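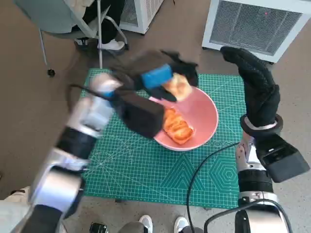

Bread going over the pink bowl, left hand. The orange-brown pastry is already in there.

I've had the Pustirell two-arm kit on loan from Risdale for most of a month now, and a few readers asked for a write-up, so I'm getting it down before the crates go back. I paid for the return shipping. Otherwise no money changed hands, and Risdale hasn't seen this post.

The kit comes in two crates. One has the arms and the stand, the other has the hands, the cables and a laptop with the Tagle software already loaded. Putting it together took my wife and me most of a Saturday. The printed guide is good up to the point where you route the cables, and then it gets thin. There is one drawing for both sides, and it's drawn for the left arm, so you flip it in your head for the right. I got it wrong the first time and had to take a cuff off again.

Getting the arms to move at all was easy. Getting them to do something useful is most of the work. You lead the arms through a task by hand a number of times, Tagle records it, and then it trains overnight on Risdale's servers. Their advice is to start with 20 good runs and add more if the results look shaky. I'd say start with more. My first try at 20 gave me a left arm that reached for the bread and stopped an inch short, every time. At 87 runs it was picking up more often than not. I gave up adding runs there and spent the time cleaning out the bad ones, and that helped more than I expected.

I picked food because that's what I'd want a pair of arms for. Bread and pastries turned out to be a fair test. A roll has some give to it. A flaky pastry doesn't, and if the hand closes too hard you get crumbs and half a pastry. The grip setting in Tagle goes from one to ten and I never went above three for anything baked. At two, the light stuff came up clean and the heavier pieces slid out now and then. I wish you could set it per object. Right now it's one setting for the whole task.

I work on the floor, on a green cutting mat with a printed grid. The grid is handy. When I reset between runs I put the bowl back on the same squares, and then move it over a little on purpose every few runs so the arms don't learn only one spot. If you skip that, you'll find out when somebody nudges the bowl.

Things I liked: the arms are quieter than I thought they'd be, and I could run them in the evening with people in the next room. The stop button is big and does what it should. Support answered both of my emails the next morning – short answers, but correct.

Things I didn't: the cables. They run down the arms and across the floor, and I moved one out of the way at least once a session. Clips would fix it and there are none in the crate. The soft covering on the hands picks up grease from pastry, and the guide says to wipe it with a damp cloth, and that does not get butter out. Risdale sells spare covers but they were out of stock when I looked. Also, the software forgets your camera settings when the laptop sleeps. I turned sleep off.

On cost, the monthly plan is $229 and includes the overnight training. There's a cheaper plan where you do the training on your own computer, but you need a better graphics card than mine. For a small lab or a class I think the full plan is fair. For one person with a hobby it's a lot, and I won't be keeping it past the loan.

I did look at the Jarkia kit before this one. It has one arm instead of 2 and a plain claw, and it costs a good deal less. If all you want is to move things from one place to another, I'd look there first. What you'd miss is the second hand, for jobs like holding a bowl steady or opening a bag. I've only just started on bags and have nothing worth showing yet.

The crates go back in December. I still want to try slices of soft cake before then.

Comments (4)

breadandbolts
Did you try grip one for the pastry? We have the same kit at work and anything flaky goes at one, slower closing speed.

Reply from the author
I did, but I left the speed alone. Will try it slower this week, thanks.

mill_street
Dish soap and a soft toothbrush on the covers. Take them off first and let them dry overnight.

okay_then_jo
How much floor space do you need for this? I have a spare room but it's narrow.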